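From: Darlene Chisholm
To: Okside cell maintenance list
Date: 5/23/22
Subject: Re: Cable wear on the left arm, Skaltmont cell

Vibeke Dalsgaard wrote:
> The coiled cable on the left wrist is showing wear again, for the
> second time since March. Should we replace it with the same length,
> or is a longer one permitted? Please also confirm whether the arms
> must be re-zeroed afterward.

Dear Vibeke,

Thank you for your report, which has been logged as item 1319. Please fit a replacement of the same length. A longer cable is not permitted, as the loop would hang too low when the wrist is turned toward the centre of the table.

Power to both arms must be off for 15 minutes before any connector is opened. Once the new cable is in, move the left wrist by hand through its full travel and check that the coil does not catch on the motor housing. Both arms must then be re-zeroed, including the one you have not touched.
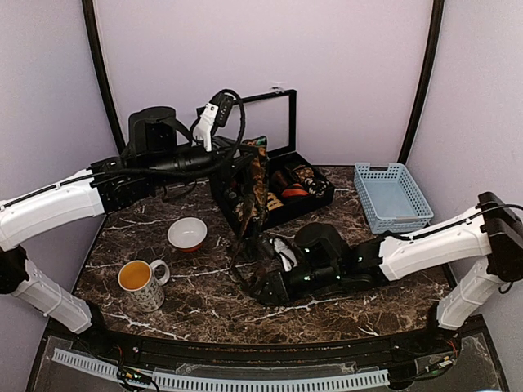
The wiring behind the clear front panel should be inspected during the same stop. Any connector that has worked free is to be reseated and noted on the Boychuk sheet, section 7. Amrit Zacharias will countersign the sheet before the cell is returned to regular use.

Regards,
Darlene Chisholm
Equipment Services, Istivholm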